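Can a robot do the dishes yet

Tuesday, May 31, 2022

No. OK, long version.

My sister asked me this at dinner and I gave a bad answer, kind of a shrug and a mumble, and it's been bugging me on the bus ever since. So writing it down fast before I have to go back in for the evening slot.

What she wanted to know was when she can buy something that empties the dishwasher. She has a vacuum that drives itself around and she figures the next step is arms. Fair. From outside it looks like one more step. You have a thing that moves, you give it a hand, done.

The vacuum gets to be dumb though. It bumps into a chair leg and turns. The floor is flat and the dirt doesn't care which way up it gets picked up. A cup cares. Cup on its side, cup upside down, cup inside another cup, cup with a spoon in it. Every one of those is a different job for a gripper and for you its the same job, you don't even look.

I spent 9 years around shop-floor automation before this, mostly packing lines at Drastus, and people there had the opposite problem. They thought the robots could do everything, because the robots in front of them never missed. Sure. Same carton, same spot, same light, a fixture somebody spent weeks shimming. Move the pallet a hand's width and the whole cell stops and yells for a human. Abelardo Escobar ran second shift and used to say the arm was the cheapest part of the line, and he was right, the money all went into making the world hold still.

Kitchens don't hold still.

Anyway, chores. Where I think we are, by chore, my opinion only:

Picking up one thing off a table and putting it in a bin. Pretty good. Not boring yet but getting there. Hard toys, fruit, bottles, fine.

Putting a thing somewhere specific, right way up. Meh. Works when the thing has a nice shape. Handles help and also hurt, the planner loves a handle right up until it's pointing at the wall.

Opening doors and drawers. Better than I expected a year ago. Pulling is OK, knowing that the door is open ENOUGH is not OK. We've had plenty of runs where the arm pulls, lets go, and then goes in with the food like the door isn't there.

Wiping. Looks amazing on video. Then you check and it wiped next to the spill.

Laundry. Ha. Kamlesh Tyagi did a folding project before he came to us, 33 towels a day for most of a year, and he still won't talk about fitted sheets.

Real dishes, wet, greasy, glass, with knives mixed in. No. Not close. A clear glass might as well not exist for half the depth cameras I've worked with.

Then there's the shop-floor stuff that sounds like chores. Sorting returns, kitting, sweeping chips off a mill. Urmila Sengar works on kitting at Clerov and we compare notes a lot. Her parts are uglier than mine but she gets to say where the trays go, and that's worth more than any model. She has a line where the arm gets four tries at a part and then a light comes on and a person does it. That counts as deployed! I'm jealous honestly. You can't put a light in my sister's kitchen that goes on when the robot gives up on a fork. Well you could. She'd throw it out.

So what do we do all day. Play kitchen, mostly. Plastic food, toy appliances, bolted-down table, arm.

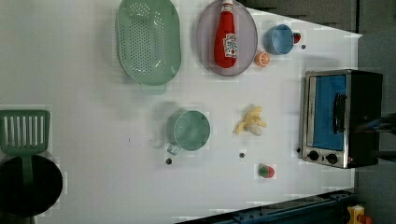 Furnival Lab / Household Tasks Team

The tasks come as plain sentences. "Put the strawberry in the colander." "Move the ketchup off the plate." Easy, right? Except which strawberry, there are two red ones on the table. And a pan with a spatula resting on it looks like one object if you squint, and the model squints. The banana with the peel spread open is a favorite of mine and a pain for the arm, every side of it is a different grab. Cup lying down is its own headache.

The toaster oven is the long task. Open, put the food in, close. Three steps for a toddler. For us every step eats a bit of the success rate and by the end there isn't much left over, and if the first grab on the handle is sloppy then everything after it is sloppy too.

And yeah it's toys. I get asked about that a lot. Toys are light, they don't break, and I can reset the table in a few seconds with one hand while typing notes with the other. Arūnas Mockus wants us to move to real crockery by September. I'd like that too but I want somebody else to do the sweeping up. We'd probably have to redo the gripper pads first anyway, and Bülent Kocabaş has been promising me new pads since the last ones wore thru.

So what do I tell my sister. If she means a robot that picks up toys off the rug and mostly gets them in the box, slowly, while she's at work, I think she might see that before her kids are done with the toys. If she means the dishwasher, plates stacked right, nothing chipped, no one standing next to it with a stop button, I don't have a number. Anyone who gives her one is selling somthing.

She also asked if it could do the litter box. I said I'd ask.

Ok the arm's free, I've got 2 hours on it. More on the door thing next time, there's a fix we're trying where it looks again after it lets go. Sounds obvious. Took us ages.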